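Mollano notebook, bench entry
January 2026, Wednesday

Back at the brown table after the break, and the first thing I did was lose the pencil. Found it in my sleeve. Anyway.

Mollano is the block-and-post fit, for anyone flipping through this who was on Holanda all of December and has forgotten what we do over here. Black post standing on its square black base, white block with the big round hole, block goes down over post. You'd think we could write that up on a napkin, but we're on page 146 of this book and still arguing about how the block should sit when it gets to the bottom.

What I wanted to settle this time was the base. My December notes keep saying "block went on crooked," and then two lines later "base crept," and I had never sat down and asked whether those were the same complaint. I suspect they are! If the base slides a hair while the block is coming down, the hole leans on one side of the post, and then you get that nasty little half-stuck tilt where everything looks nearly home and isn't.

So I wiped the tabletop (dry cloth only, no Rillex, I'll come to that) and moved everything in from the end of the table so that the base would have plenty of flat surface under it. The overhead light lands right in the middle there and makes a pale patch on the wood, which I used to grumble about, but it's handy for seeing whether I've left crumbs or dust behind.
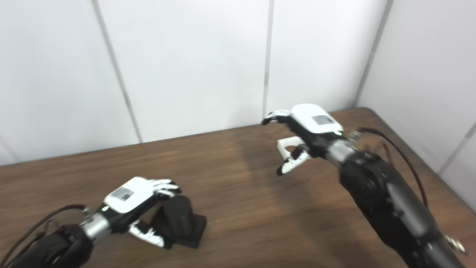 Someone has already written in the margin beside this paragraph, asking why we don't just tape the base down and be done with it, seeing as Holanda tapes everything and never has a creeping anything.

Fair question, and I've gone back and forth on it. With tape the block goes on nicely and I learn nothing about whether the base is heavy enough to stand on its own, and standing on its own is the whole point of having a base that shape. Also the tape leaves gum on the table, and then I'm out with the Rillex, and then the surface is slick for the rest of the day and the next set of tries isn't comparable to anything. I did precisely this in December and had to cross out a whole afternoon. You can still see where I pressed too hard with the pen.

Compromise: I cut a square of the thin rubber mat for under the base and put it on the shelf marked Present. It stays on the shelf until the bare-table tries are finished. Please don't use it for coffee.

Method, such as it is. 30 tries with the base on the bare table and the post steadied, then 30 with the post left alone, so 60 if I get through the lot. I'm not timing them. I'm writing one of these against each: down flat, down tilted, didn't go. If the base has moved I put a little b next to it. That's all the notation there is, and I would love it if we could keep it that way, because the old sheet had so many abbreviations that I needed a second sheet to read it.

Did 20 of the steadied ones before lunch. My scribbles are on the loose sheet, to be stapled in here when I find the stapler. I'm not going to add them up until the batch is finished, since last time I peeked halfway and then spent the second half rooting for a result.

A couple of things I noticed while my head was still in it, though. Height matters more than I'd been giving it credit for. If the block is brought across too low it bumps the top of the post on the way in, and then you're nudging the base before you've even started. Bring it over high, stop, get the hole lined up, and only then come down. The rounded top on the post does forgive a bit of sloppiness, and I'm glad we kept it and didn't go with the squared-off one.

The other thing is the ridges. The post has those faint ones running up and down it, so faint that I'd stopped seeing them, and I've begun to wonder if they help or hurt. They might be giving the inside of the hole something to catch on when it's leaning. Or they might make no difference at all and I'm inventing a villain. Not touching them with sandpaper until the loose tries are in the book!
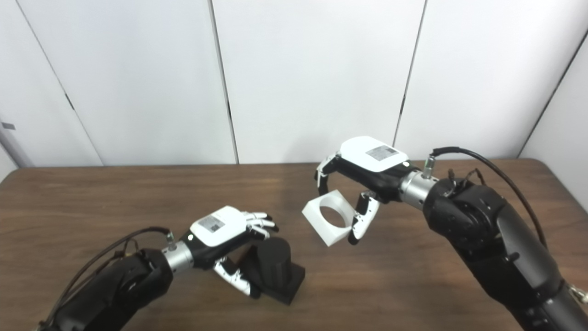 A second hand, in green ink this time, says the ridges were there on the first Holanda post as well and that one slid fine, so look at the hole before blaming the post, and check that the block hasn't been squeezed out of round from being gripped by its sides all day.

Okay, I like that, and I'm a bit annoyed that I hadn't thought of it. Calipers across the hole both ways, before and after a batch. Adding it to the routine starting with the next sheet. The calipers are in the Mollano drawer, or they should be, and if they're in your drawer please bring them back.

Still to do:
finish the steadied batch
all of the loose ones, bare table
measure the hole, both directions
mat under the base, same notation, fresh sheet
order another pack of cloths, these shed

Left the post and the block together on the Present shelf next to the mat. The table can be used by anybody until I'm back on it, just keep the Rillex off.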